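This is the setup and upkeep guide for **Skarnon**, our two-arm tabletop cell. It goes with the `skarnon-setup` scripts and covers bolting down, cabling, homing and the small repairs we do ourselves. If you're new to the cell, welcome! It's a lovely machine to work on once you know its habits.

## What's in the repo

- `home/` – homing and joint-zero scripts for both arms
- `check/` – the morning check, one command, prints a table
- `tokov/` – settings for Tokov, the little config tool that keeps left and right in step
- `logs/` – repair notes, newest first (please keep adding to these!)

## Bolting down

Each arm has its own metal plate at the near edge of the table. Tighten the plate bolts in a cross pattern, a little at a time, and go round twice. We mark every bolt head with a paint pen after the second pass, so a loose one shows up at a glance.

Don't swap the plates between sides. The hole patterns look identical and they are not: the right plate was redrilled after a bad thread, and the left arm will sit on it with a slight twist that you'll chase for a whole afternoon (ask us how we know).

With both plates down, run:

```
./home/zero.sh left
./home/zero.sh right
```

Left first, always. The right-hand script reads the table frame that the left one writes, and if the file is missing it falls back to an old one from April without much fuss. It should fuss more. There's an open ticket.

Before you call the arms ready, look at the lights on both bases. We want green on each side, and the red buttons clear of cables and easy to slap from where you're standing.
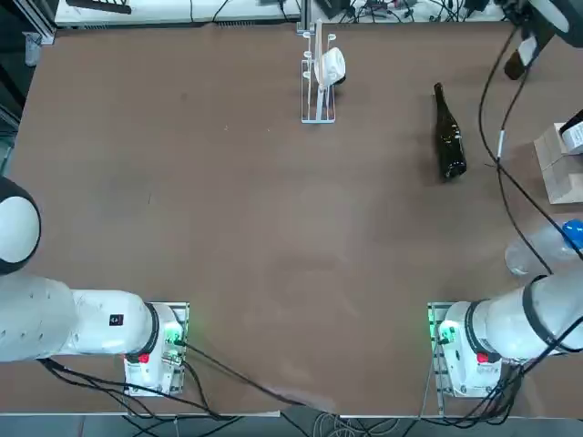

*Skarnon with both base lights green, mug on the acrylic rack, bottle lying on the tabletop.*

The mug and rack are our favorite reach test. Hanging a mug on a hook needs the wrist to come in at a fussy angle, so a zero that's off by even a small amount shows up right away. The bottle is the other good one: it rolls if the two arms disagree, and you hear about it immediately.

## Cables

The base cables drop over the near edge toward the floor. Leave enough slack that you can lift an arm off its plate without unplugging it, but not so much that a loop can catch a shoe. Things to look for when you're down there:

- flattened spots where the bundle bends over the table edge
- connectors that have backed out by half a turn
- ties pulled so tight they bite the jacket

We replace ties with hook-and-loop straps whenever we find them. Irko sells a soft edge strip that fits our tabletop well, and putting it on made the flattened spots stop coming back. Big improvement for ten minutes of work!

## Morning check

```
./check/morning.sh
```

It runs 23 steps and finishes with a slow sweep of each joint. Stay at the table during the sweep and listen. A dry joint has a faint tick, and you'll catch it by ear long before the numbers move.

If step 19 fails, it's nearly always the left wrist encoder reading stale data. Power down the left side, wait 10 seconds, bring it back up and rezero both arms. If it fails again, stop and open a repair note.

## Repairs we do here

Cable swaps, base buttons, joint covers and wrist bearings. Anything deeper goes back to Sfeir, who service the arms. Pack the arm folded, with the plate off, and put the zero file on the stick in the box.

For joint covers, the screws are short and go into plastic. Use the small hand driver. Power drivers have cost us two covers so far.

## Known problems

- Tokov refuses to start if both arm configs have the same name. The error message says "port 49 busy", which has nothing to do with it.
- The sweep can't be paused yet, only stopped. After a stop, rezero.
- `logs/` search is case sensitive.

Patches are very welcome, especially for the first one.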